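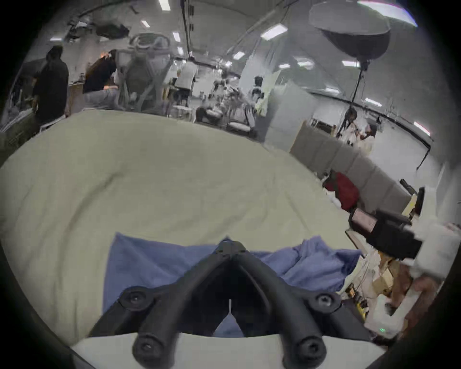
How should a small cloth be folded so that it stays flat in a stack?
Pull it straight between two corners first, lay it down, and fold it in half twice, smoothing from the fold outward each time.

Our report is about that pull at the beginning. The project was carried out for the Household Textiles unit at Drindurberg, where each group had to pick one ordinary chore and find out which part of it makes the most difference. We picked folding cloths because everyone in the group does it and no two of us did it the same way.

Setup

The work was done on a table with a green cover spread over it. We chose a fabric cover on purpose. On a bare tabletop a cloth slides when you smooth it, and we kept having to go back and line up the edges again. The cover has wrinkles of its own, and these can press into the cloth if you lean on it, so we smoothed the cover before each round.

The cloths were a plain set from Prevevthorpe, 28 in all, washed together and dried on a rack. Before each round we crumpled every cloth by hand and dropped it on the table. Each one was then folded by one of three methods:

Method A: fold from where it lies, no straightening.
Method B: lay it flat, smooth by hand, then fold.
Method C: lift by two ends, pull it tight, lay it down, then fold.

Holding the cloth

Method C took some practice. Our first attempts were poor because we took hold too far in from the edge, and the fabric gathered into thick folds at the grip. Those folds stayed in the cloth after it was put down.
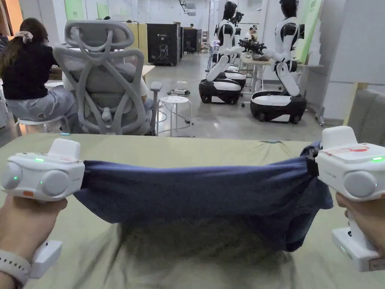 A cloth held at both ends will still sag a little in the middle, and pulling harder does not get rid of this. It only stretches the hem. We found it better to lower the cloth until the bottom edge touches the table, then move both ends down together. The rest of the cloth follows without much help - the cover holds it in place.

Results

Method A was the quickest and gave the worst stacks. The edges did not meet and the pile leaned to one side. Method B gave good folds but took about 30 seconds per cloth, most of it spent on smoothing. Method C gave folds as neat as Method B in less time once we had learned where to hold. With badly crumpled corners it did less well, and we had to open those out by hand before folding.

Problems

We judged neatness by eye, using the scoring sheet from the Talturis handbook. It has only three grades, so small differences were lost. We also used one size of cloth. A bath towel is heavier and would probably sag more, and we can't say if Method C would still save time.

For the second part of the unit we plan to repeat the rounds with dish towels and pillowcases, on the same green cover.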